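5.3 Failure analysis: the stale frame fault

We ran 500 episodes per policy on the tabletop clearing task and 181 of the Skandine episodes ended in what the logger called a "soft stop". At first we took these for timeouts. They were not timeouts. In every one of them the arm had halted above the table with the gripper pointing down, the controller still reporting healthy, and the planner waiting on a grasp pose that never came. The Achterberg baseline did not do this once under the same seeds, so the fault had to sit somewhere in our own stack.

What follows is the account of how we found it, kept fairly full as two other groups using the Pundton simulator have asked us for it. Readers only after the success rates can skip to 5.4.

5.3.1 What the logs showed

The planner asks for a new grasp pose each time the arm reaches its hover point. Pose estimates carry a time stamp and a frame name. If the stamp is older than 100 ms the estimate is thrown away and another is asked for. This check was put in by Cristóbal Navarrete after an early run where the arm drove its fingers into the tabletop on an old estimate, and we did not want to lose it.

In the stopped episodes the check was doing its job. Every estimate was being thrown away. Stamps were fine when they left the estimator and stale by the time the planner read them, and the gap grew through the episode. Short episodes got away with it. Long ones, never. Episode 2147 in the full log (numbering runs over all policies) is the cleanest case: first two objects moved, third approached, hover, then nothing until the episode limit.

Our first guess was load. We halved the render rate and the fault stayed. Second guess was a slow network hop between estimator and planner, so we put both on one machine. Stayed. Two days gone on that.

5.3.2 The cause

Dolores Wojcik found it by reading the transform code line by line. The static cameras are placed at random at the start of each episode, including a random roll, so that the policy does not learn to lean on one fixed view. Some of the rolls are large. When a camera is rolled past a set angle the Predix layer, which turns camera-frame poses into base-frame poses, rebuilds its transform tree instead of reusing the stored one. The rebuild is slow but only ought to happen once. Because of a wrong comparison (the new roll was checked against the default roll, not against the last one used) it happened on every single frame. Poses queued up behind the rebuilds. The queue had no upper limit and was read oldest first, hence the growing delay.

So - level cameras, no fault. Tilted cameras, fault every time, provided the episode ran long enough. The baseline reads object poses without going through Predix, which is why it was clean.

We should have seen this sooner. The roll is written to the episode header and we had simply never plotted stops against it. When we did, the split was total. All the soft stops were on the tilted side.

Figure 4 is one of the tilted static views.

5.3.3 Why it matters off the simulator

A halted arm in simulation costs an episode. On hardware it is a different thing. The arm holds its pose under power, the status light says ready, and the only sign of trouble is that it isn't moving. Someone walks up to see what is wrong. If the queue then drains, say because a camera was knocked back towards level, a fresh pose gets through the age check and the arm carries on down with a hand under it.

We have not seen this happen on a real arm. We did get it to happen in simulation by setting the roll back to zero part way through a stop. The queue cleared, the planner accepted the next pose, and the gripper went down with no warning and at normal speed. That was enough to make us stop planned hardware trials untill the fix was in. They had been booked for May and slipped.

The age check protects against acting on old information. It does nothing about acting suddenly after a long wait. These are two separate hazards and we had treated them as one.

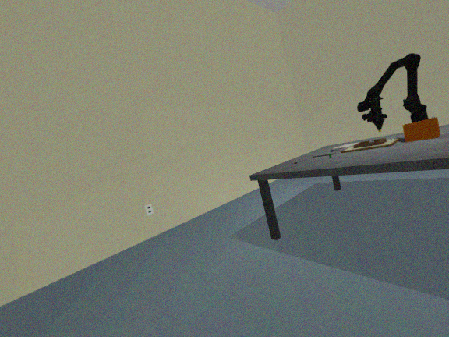
Figure 4. Static camera view with a large roll, arm at hover over the table. Rendered in the Pundton simulator.

5.3.4 Changes made

The comparison was corrected, one line. The stored transform is now reused as long as the roll matches the last one used. That alone takes away the delay.

We did not want to leave it there. The pose queue now holds one item, the newest, and anything older is dropped on arrival. If three requests in a row come back stale the planner goes to a named fault state, lifts the gripper to the retract pose and stays there. It does not leave that state by itself. A person has to clear it, and on hardware the clear button is outside the reach of the arm. The status light shows fault, not ready.

Navarrete argued for a time limit on hover as well, whatever the reason for the wait. Added. It has caught one unrelated fault since then, an estimator crash which left the planner with no poses at all, stale or fresh. The three-request rule would have missed that one as nothing was coming back to be counted.

5.3.5 Rerun

All 181 stopped episodes were rerun with the same seeds and camera placements. No soft stops. Most finished the task, the rest failed for ordinary reasons such as a missed grasp or an object pushed out of reach, and these are counted as failures in 5.4. We also repeated the test where the roll is reset part way through, this time with the old comparison put back on purpose so that the delay would return. The planner went into the fault state, lifted and stayed there after the queue recovered.

One thing left open. The retract move itself uses the last good transform, and if that is wrong the lift may not be straight up. With free space over the table this is harmless. Under a shelf it would not be. We have no fix yet beyond keeping the space above the arm clear, and the hardware protocol now says so. Wojcik is looking at a joint-space retract which would not need the transform at all, but it has not been tested with an object in the gripper.

Success rates in the next section use the corrected code throughout. Numbers in the earlier workshop version of this paper do not, and should not be compared with them.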